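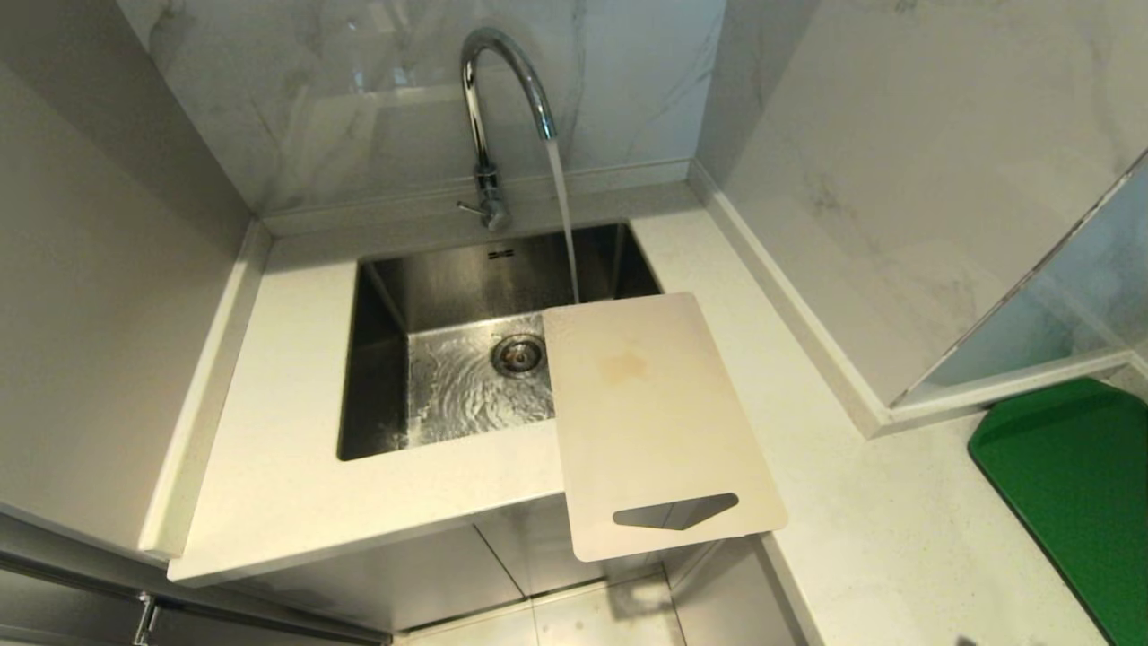 Category: Service robots — Installation and upkeep

Flevby kitchen cell

The Flevby kitchen cell is a domestic robot workstation built around an ordinary household sink. It consists of a wheeled base with two arms and a head camera, made by Sorensen, and a stretch of countertop that was never designed with either arm in mind. The cell is used to develop dishwashing and food preparation routines, and is best known among the people who maintain it for the amount of dishwashing they end up doing themselves. It was set up in Stollport in August and has been in service ever since, apart from the periods when it has not.

Layout

The working area is an L-shaped counter in speckled white, with an undermount stainless steel sink and a chrome gooseneck faucet at the back. A single lever at the base of the faucet, projecting to the left, controls the water. The designers of the cell considered replacing it with a sensor faucet, which would have made the work much easier, and decided against it on those grounds.

Loose equipment is kept to a minimum. A light beige plastic cutting board with a handle slot rests across the right edge of the sink, and a green rubber mat lies on the counter beyond it. The board has a yellowish-orange stain near the center that has outlived two versions of the vision software. The first version classified it as food and tried to remove it. The second classifies it as board.

Setup

The base is driven to a parking mark in front of the sink and its wheels are locked. Arm calibration comes next. Each wrist is brought to a set of reference points along the front lip of the counter, 14 in all, and the measured positions are compared with the stored ones. A disagreement of more than two millimeters stops the procedure, and the usual culprit is a wheel that was locked in spirit only.

The water check follows. An operator opens the faucet to a thin, steady stream and the head camera is turned down toward the basin. Clear water against brushed steel is about as unhelpful a target as a kitchen can provide, and the ripples on the sink floor are worse, as they move constantly and look like a great many things. The software is asked to find the stream, the drain and the cutting board, in that order. The stream must be found in 13 consecutive readings before the arms are released from standby. If it is lost partway through, the count starts over, and so does the operator's coffee.

The lever is taught last, by guiding the left gripper through the motion by hand. Early routines treated the lever as a switch, with results that reached the backsplash. The present routine opens it in small steps and checks the stream after each one.

Routine care

Water is the chief enemy of the cell, which spends its working life next to a supply of it. Both forearms wear waterproof sleeves made by Tivex, changed after every 168 hours of operation or at the first sign of a split at the cuff. Sleeves are not patched. They were patched once.

The finger pads are rinsed daily and dried with a cloth, as dish soap leaves a film that turns a firm grip into a suggestion. The camera window is wiped before each session. The faucet also gets a wipe, since water spots on polished chrome confuse the lever detector, and the drain strainer is cleared by hand. A routine for clearing the strainer with the robot exists and takes 40 times as long.

Faults and repair

The service log for the cell lists 2,928 stops, most of them ended by pressing the reset button and looking stern. The commonest entry is a lost stream, generally put right by lowering the exposure on the head camera or closing a blind. Next is board contact, recorded when the right forearm brushes the cutting board on its way into the basin. The remedy is to straighten the board and rerun the search, though operators differ on what counts as straight.

Wrist seals are the only parts replaced with any regularity. The job requires the arm to be powered down, supported from below and drained — a verb that does not appear in the Sorensen manual. After a new seal is fitted, the wrist is calibrated again from the first reference point, and the arm is kept out of the sink overnight.

See also: Dish handling; Gripper maintenance; Visual detection of transparent objects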